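4.2 Where the small waste goes: bins, liners and the daily round

We turn now to the part of the study that gave us the most pleasure to carry out and, we confess, the most trouble to write up. In the earlier sections we dealt with what households in Jedthorpe and Flundthorpe put out at the curb, and how the weight of it changed over the year. Curbside weights are tidy things. They arrive on a truck, they are printed on a slip, and one can add them up over a cup of coffee. What happens before the curb is a good deal messier, and it was our feeling from the beginning that a paper on household waste ought to spend some time indoors, where the waste is made.

The diary part of the study ran for 13 weeks, starting in January, with 75 households taking part across the two towns. Each household received a plain notebook with ruled pages and a pencil on a string, and was asked to write down every time a bin anywhere in the home was emptied, which room it came from, and where the contents went next. We did not ask for weights, having learned from our pilot that people will happily write a line in a notebook but will not carry a kitchen scale up and down the stairs. By the end we had 2693 entries to read, many of them with comments in the margins that went well beyond what we had requested. We are grateful for every one of these, including the long account of a missing earring.

The first thing that struck us was how many homes run on what we came to call a two-step system. There is a main bin, nearly always in the kitchen, and there are small bins elsewhere that feed it. The small bins are emptied on a round, usually by the same person and usually in the same order – bathroom, bedroom, living room, kitchen was the most common route in Flundthorpe, while Jedthorpe homes, which tend to have more stairs, often began at the top and worked down. People described this round with real fondness in some cases and with deep weariness in others, and a few diaries managed both on the same page.

The round matters for our purposes because it is the point where sorting can still happen, and mostly does not. In the kitchen, where the recycling box is within arm's reach, respondents reported separating cans, jars and cardboard with some care. The small bins were another story. A cardboard tube dropped in a bathroom bin was very likely to finish its journey in the general trash, for the simple reason that it was surrounded by cotton and tissue by the time anyone came to collect it. Several people told us they would gladly recycle the tube if it were handed to them clean, but would not go digging for it, and we find it hard to blame them. The Sheehan sorting chart, which both towns deliver to every door, speaks only of the kitchen and the curb. It has a handsome drawing of a milk carton and says nothing at all about bedrooms.

Living rooms deserve a few paragraphs of their own, as they turned out to be the least predictable rooms in the whole study. Some homes had no bin there and saw no need for one. Others had one tucked beside a chair or behind a door, and its contents followed the habits of whoever sat closest. Newspapers rarely went in, being stacked separately for the paper collection. Snack packaging went in very often, along with tissues, receipts, pen caps and the small plastic windows that people patiently tear out of envelopes. The weeks with school holidays showed a clear rise in living room entries, and one household simply wrote "cousins" in the comments column for six days running.

We also noticed that the living room bin tends to be chosen for its size and looks, and hardly ever for what it has to hold. Respondents spoke of wanting something small that would not spoil the room. A small bin fills quickly, of course, and so it joins the round more often, and each trip brings with it the question of the liner.
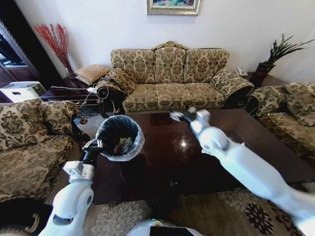

Figure 6. Small round living room wastebasket with a translucent white liner folded over the rim.

Liners were the subject of more margin notes than anything else in the diaries, and we had not expected it. Our notebook had no column for them in the first printing, and we were obliged to add one by hand when it became plain that people wanted somewhere to put their opinions. The main disagreement was over whether a small bin should be lined at all, and if so, whether the bag should be thrown out each time or merely tipped and put back. Figure 6 shows the arrangement that our respondents described most often, with the edges of the bag turned down over the outside of the bin, and a small pile of trash inside in which some green and red wrappers can be made out. A load of this modest size is just where the habits part ways. Those we called "tippers" would empty it into the kitchen bin and keep the same bag going until it tore or began to smell. Those we called "lifters" would gather up the edges, tie a knot and carry the whole bundle away, however little was in it. Both groups thought their own way was the usual one, and both were a little shocked to hear of the other.

The difference is worth more than the smile it tends to produce. A lifting household sends out a bag for every trip, and the bag itself becomes part of the waste. Worse, from the point of view of the sorting hall at Losevell, a knotted bag inside a larger knotted bag is seldom opened by anyone, so whatever paper or clean plastic it holds is lost for good. Tipping leaves the contents loose in the main bin, where they are at least within reach of a second thought. We should say that tipping has its own drawbacks. It spills, it scatters dust, and two diaries recorded chewing gum as a reason for giving it up altogether.

There was some movement between the groups as the study went on. A number of lifters became tippers partway through, and when we asked about this at the closing visit, several said that writing down each trip had made them notice how many bags they were using. This is a familiar problem with diaries, since the notebook changes the habit it is meant to record, and readers should bear it in mind when they come to the tables in Section 5. Our own inclination is to treat the earliest weeks as the more faithful picture of ordinary life, and the later weeks as a gentle hint of what might be possible with very little effort – a pencil, some ruled lines, and somebody who will one day come by and read them.

We did not collect liner thickness or material, and so cannot say how much plastic the lifting habit adds by weight. The column we added by hand records only whether a bag was kept, replaced or absent, and those entries are taken up again in Section 5.3, where they are set beside the curbside figures for the same streets.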